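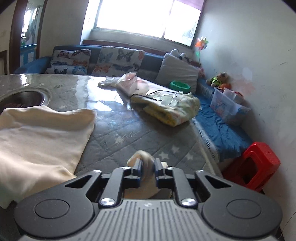
Quilted bed cover in grey, on the bed in a small bedroom. Bagged quilt and butterfly cushions behind.

Drakier Quilted Bed Cover, Grey

Diamond stitch, glossy face. In stock again from Wednesday.

Hadgu Bed & Linen
Item no. 1554-G
Price: $79
Shipping: flat rate, free on two or more
Status: In stock (grey), low stock (navy), sold out (sand)

ABOUT THIS COVER

The shiny one. People ring up and ask for "the shiny one" so we may as well call it that. Glossy grey with a diamond stitch pattern, and a scatter of small white stars printed on it. Put it near a window and it really catches the light, bright streaks across the bed in the middle of the day. If you want something matte and quiet, look at the Drunden cover instead (same sizes, brushed cotton, no stars).

Good for spare rooms, kids' rooms, anywhere the bed doubles as the folding table. Most of ours gets used that way. Pillowcases on one side, little bits of clothing in the middle, somebody's bowl left on it. It's light enough to pull off and shake out the back door.

Not a doona. Won't keep you warm by itself in July. It's a cover, goes over the top of your doona or blanket, or sits on the bare mattress protector in summer.

SIZES

Single: 180 x 220 cm
Double: 210 x 230 cm
Queen: 230 x 250 cm
King: 260 x 250 cm, add $20

Measure from the floor up if you want the drop to reach. Deep mattress or a topper, go up a size. We swap sizes for free once, you pay the postage back.

DETAILS

Face: polyester, gloss finish
Fill: thin polyester wadding
Back: plain grey, matte
Stitch: diamond, machine quilted
Print: small white stars
Edge: bound, same colour as the face
Comes folded in a zip bag. Keep the bag, handy later.

CARE

Cold wash, gentle. Half the powder you'd normaly use.
Line dry in shade. No tumble dryer, the gloss goes cloudy.
Don't iron the face. Cool iron on the back if you must.
No bleach, no fabric softener.
Spots: damp cloth, dab, leave it.

First wash on its own please. The navy one especially.

FOLDING AND STORING

The finish is a bit slippery so it wants to slide open when you fold it. Fold face in. Halves longways, halves again, then roll from the foot end. Goes in the zip bag much easier rolled. Squeeze the air out, zip slow around the corners.

Clear bags are worth it if you've got more than one quilt put away. You can see the pattern without opening anything. Patterned quilts go in the Namance clear zip bag, size M for single and double, L for queen and up. Soft stuff like kids' things or spare pillowcases, any plastic bag will do for the short term. Not for a whole winter though, air it first or it smells.

GOES WITH

Butterfly cushion cover, white with orange, blue and dark butterflies. Two sizes, small and tall. Sold as covers only, no insert. $18 each.
Plain cushion, light grey. Tones in with the cover. $24 with insert.
Light quilt, pale yellow-green with small multicoloured dots. $62. Back in November.
Namance clear zip bag, M or L. $9 and $12.
Pillowcase, cream. $11 the pair.

Dark blue sofa isn't ours, sorry, we get asked. We don't do furniture at all.

BUNDLE

Spare Room Set: cover in any size up to queen, two butterfly cushion covers (one of each size), one zip bag. Order code 572. Put the code in the box at checkout and then pick your size, otherwise it defaults to single and we have to email you.

King size not in the bundle. Keep getting asked. Will see what we can do.

QUESTIONS WE GET

Does it crinkle?
A bit when new. Softens after a couple of washes.

Do the stars come off?
Printed, not stuck on. Wash cold and they hold up. Hot wash will fade them.

Can the cat sleep on it?
Claws will pull the gloss. Turn it over, the back is tougher.

Does it slide off the bed?
Over a satin sheet yes. Over cotton or flannelette no. Tuck the foot end in and it stays.

Is the grey warm or cool?
Cool grey. Looks nearly silver in direct sun, darker at night under a lamp. Send us an email for a fabric swatch, they're free.

Can I use it on a sofa bed?
Yep. Double fits most. Leave it hanging over the back during the day.

REVIEWS

"Bought for my mother's spare room, she took it for her own bed. Colour as ordered. Came in four days."
Verified buyer, queen

"Nice but slippery to fold. Rolling it did help. Took a star off for the bag zip, stuck first go."
Verified buyer, double

"Third one. We run a guest house and they wash well as long as staff keep them out the dryer, we lost one that way."
Verified buyer, single x 6

"Smaller than I thought for a deep matress. Swapped for the king, no fuss."
Verified buyer, king

SHIPPING AND RETURNS

Orders in before 2 pm leave the same day, weekdays only. Regional can be slower.
Unwashed returns within 30 days, in the bag. Washed ones only if there's a fault.
Faults: broken stitching, split binding, a bag zip that won't run. Send a photo and your order number and we'll sort it.

Bulk: motels, guest houses, camps. Price drops from 20 pieces up. Biggest run we can do in one colour is 1,000, allow eight weeks. Email Zewditu Negash at the bulk desk, put the size and colour in the subject line or it goes in the wrong pile.

STOCK NOTE

Grey single and queen arrive Wednesday, double already on the shelf. Navy down to the last carton. Sand is finished and not being remade, so please stop putting it in your cart, the page still lets you and we havent fixed it yet.

Add to cart
Add to wish list
Size guide
Ask about this item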